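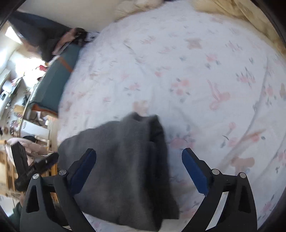 Dark grey cloth on the flowered sheet, fingers open, second gripper down at the left.

Flirine hand grippers - notebook, July 2024

Written up by Annelies, with bits from Ward and Mohammed-Awal where I could read their handwriting.

I'll begin with the linkage, as that is what ate most of the week. We had left it with Geert at the Cuduletti workshop with the play in the right-hand finger still unexplained. You could hold the gripper quite still, push the fingertip sideways with your thumb and feel it give, and then it would sit very slightly off where it had been before. Ward was convinced it was the pivot pins. I was convinced it was the arms themselves bending, and I had a rather long argument ready about it, with a sketch, which I am glad I didn't photocopy for everyone. Geert took the outer arm off, put it flat on the surface plate, and then put the pin in its hole and waggled it at us without saying anything. It was the pins. Or more fairly it was the holes, which had come out a touch oval on the second print, all leaning the same way. Ward was very decent about it and only brought it up twice at lunch.

So the holes are now drilled after printing and the pins go in with a proper light push. I did the two arms on each side of both grippers myself, with Tineke holding the jig, and it is a lovely feeling when the pin goes home and the arm still swings under its own weight. Note for whoever does the next pair: drill from the outside face inwards. I did one from the inside, it lifted a little crescent of plastic round the edge, and I spent far too long with a scalpel tidying it. It's fine now, but I know it's there.

The triangular cut-outs in the arms stay as they are. Mohammed-Awal had drawn a version with the recess filled in, to see whether the arm would be stiffer, and he weighed the lot on the kitchen scales. With the filled arms one gripper came out at about 161 grams without the handle, and none of us could feel any difference at the fingertip, but after half an hour we could certainly feel it in the wrist. He has kept the drawing in case we ever need to pick up something with corners.

Pads. We are still on the blue ones from Delex, glued on flat. I had a go with the softer sheet that Yusof sent (many thanks to them, they put in extra and a nice note) and it grips beautifully, almost too well. A cotton trouser leg would come up with the finger when you opened it and hang there like washing on a nail until you shook it off. For fabric you want the thing to let go when you ask it to. Geert suggested talc and got a look from everybody. I have put the soft sheet in the drawer with the spare springs, labelled, and I'd like to come back to it for the smaller fingertips.

The glue line wants watching. On the left finger of the older gripper the top corner of the pad had started to lift, and you don't see that from the handle end at all, you only notice that thin cloth keeps sliding out on one side. Ward found it by drawing his fingernail along the edge. We now do that each time before starting, and it takes no time. The new pads were left overnight under a clamp with a bit of baking paper in between. Tineke's idea, the baking paper, after I had very neatly glued a pad to the clamp.

Then the bench test, which I'll put down properly for once. Gripper in the vice, trigger pulled by the little motor and cam that Mohammed-Awal built in April, open and closed until something complained. It got to 3,530 before the trigger return spring hopped off its hook. Nothing broken, no wear on the pins that I could see with the loupe, pads a bit shiny at the tips. The hook just isn't deep enough. Geert has bent a new one with a longer tail and that one has not come off yet, but I haven't run it for nearly as long and I don't want to write down that it's cured.

After the bench, the flat. I always enjoy this part more than I admit to, because the bench tells you so little about cloth. We do the folding on a made-up bed. A table would be tidier, I know, and Ward has asked again about clearing one, but the mattress gives under the fingers, the sheet drags along with whatever you are pulling, and you learn more about your fingertips from that than from any amount of squeezing foam blocks. It's one person on each gripper for the long garments, one at the waist end and one at the hems, and you do have to talk to each other. "Are you down?" "I'm down." "Lifting." It sounds like two people moving a wardrobe.

The trousers we settled on are the dark grey ones with the drawstring, and they have earned their place. Soft cloth, elastic at the waist, and those two pale cord ends that get into everything. If the cords are lying out on top when you begin, the first fold traps them and they stay put. If one has slipped over the side it will catch on a fingertip sooner or later, and you'll think the pad is sticking when it's only the cord. I lost a good part of one morning to that and wrote two cross lines about pads in the log, which I have since crossed out.

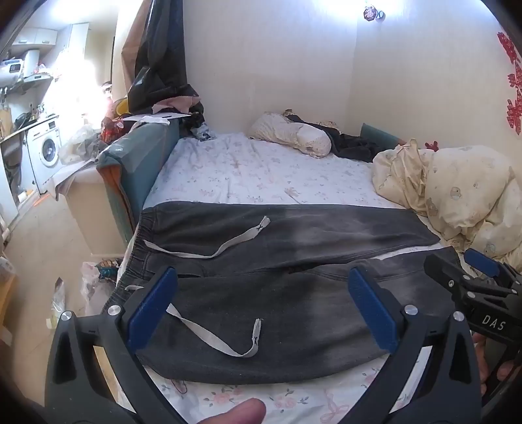 What works best for us at the moment is laying them out sideways across the mattress, waist to one side, legs out to the other, and getting the legs to lie reasonably flat before either of us closes a finger on anything. Far leg over near leg or near over far, I don't mind, but say which before you start. Tineke and I both went for the same leg with great confidence and met in the middle.

The fingertip angle is the other thing I want to get down while I remember it. With both pads leaning in towards each other at the top, you can come down on to the cloth from above, let the tips touch the sheet, and close, and the fabric rucks up between them in a small ridge that you can then lift. If you come in too steeply you get sheet as well as trouser. If you come in too flat the lower edge of the pad skates over the top and you get nothing, or you get a pinch so thin that it slides out at the first tug. There is a sweet spot and everyone finds it after a few tries, but it's in a slightly different place for each of us, and I think that comes down to how long your forearm is and where you stand. Mohammed-Awal does his sitting on a stool. He says it is much better. I have tried the stool and I think he may be right, though it makes the far side of the bed a stretch.

Thick folds are still awkward. Once the trousers are down to a fat little bundle the fingers have to open nearly all the way to take it, and at full opening the trigger goes stiff in the last part of its travel. You can feel the inner arm coming up against the body. I measured the gap between arm and stop and we could take off 3 mm there without touching anything that matters, and Geert thinks the same, so that's the next print. Ward would like to move the stop instead of shaving it. I've said he can draw it and we'll hold the two side by side.

Small grumbles, in no order. My thumb ends up too far forward on the handle when I'm concentrating and then it sits in the view, so I've asked for a little ridge to rest it against. The handle cover on the newer gripper turns slightly if your hands are warm. The black printed parts show every speck of lint, and the pads collect it too, so a strip of parcel tape now lives in the tool roll for dabbing them clean. Somebody has walked off with the good small screwdriver, the one with the red collar, and I would like it back please, no questions asked.

Ward and I tried swapping ends halfway through and I'd recommend it to anyone who gets stuck. At the waist end you are mostly holding still and being patient. At the hem end you are doing the travelling, and you find out very quickly whether your partner is patient or not. We did nine folds each way round and the ones after the swap felt a good deal smoother to me, although Ward puts that down to the tea.

To do, mostly me:

Reprint the inner arms with the stop taken down, black again if there's enough on the reel, otherwise whatever Geert has.
Thumb ridge, one for left-handers as well (Tineke).
Put the new spring hook back in the vice and let it run while we're at lunch.
Ask Delex whether the blue pad comes in a narrower cut.
Write back to Yusof and tell them about the trouser leg.
Try a pullover. Mohammed-Awal has been wanting to do sleeves for ages and has promised to bring one that he doesn't mind us dropping glue on.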